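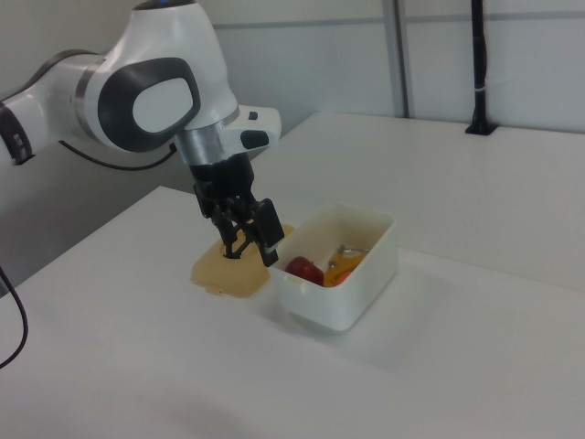

Ticket 1699: Scheduled label jobs print twice after server move
Status: Resolved
Queue: Terholm Site Services, Printing
Opened by: Nataša Kos
Assigned to: Yakubu Adebisi
Opened: December 11, 2025

Reported problem
Every label job sent by the overnight schedule prints two copies at the Cloltbridge counter. Jobs sent by hand from the same workstation print once. The second copy comes out around 90 seconds after the first. No error on the printer panel or in the client.

Environment
Print server: Mornik 3, moved to new host the evening before the ticket was opened
Driver: unchanged from old host
Queue name: CB-LABEL
Colour profile: none, monochrome only

08:40 - Yakubu Adebisi
Checked copy count in the queue defaults and in the label template. Both set to 1. Cleared the spool folder and restarted the spooler. Asked Nataša to resend one of the overnight jobs by hand. One copy printed.

09:15 - Nataša Kos
Confirmed, one copy. Please note the overnight run is 153 labels, so we are binning the same number again each morning. The duplicates carry the same serials as the originals and can't be left lying at the counter.

09:50 - Yakubu Adebisi
Understood. Paused the schedule until this is sorted. Created a test schedule with a single label, set to run at 10:00.

10:05 - Yakubu Adebisi
Test label printed twice. The server log shows two separate job IDs with the same document name and the same owner, so the printer is doing what it is told. The fault is upstream of the queue.

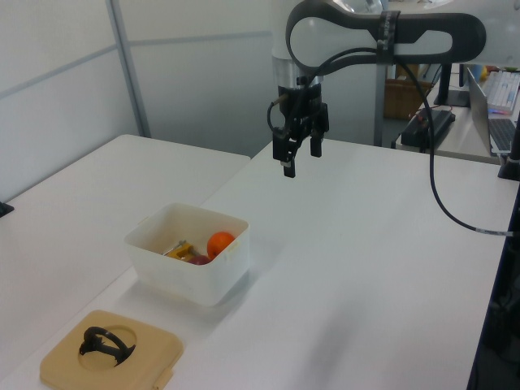

10:30 - Yakubu Adebisi
Compared the source address on both jobs. The first comes from the new host, the second from the old one. The old host was meant to be shut down after the move but is still powered on, with the scheduler service set to start automatically. It reads the same job table and submits anything it thinks is overdue. Manual jobs go straight to the new host and never touch that table, which matches the report.

10:45 - Yakubu Adebisi
Stopped the scheduler service on the old host and set it to disabled. Have not shut the machine down - the Angelovski archive share is still mapped to it and needs its own change request.

11:10 - Yakubu Adebisi
Ran the single-label test 3 times. One copy each time, one job ID each time. Schedule re-enabled.

11:20 - Nataša Kos
Will check the counter tomorrow morning before I agree to close. Can the old host be started again by the patching run?

11:35 - Yakubu Adebisi
The host can be rebooted by it, yes. The scheduler will stay off as long as the service is disabled. I have also removed the old host's write access to the job table.

Next day, 07:55 - Nataša Kos
Full overnight run printed once. No duplicates. OK to close.

Resolution
Duplicate scheduler on retired host disabled. Write access to job table removed. Archive share migration and shutdown of the old host to be tracked separately, planned for March.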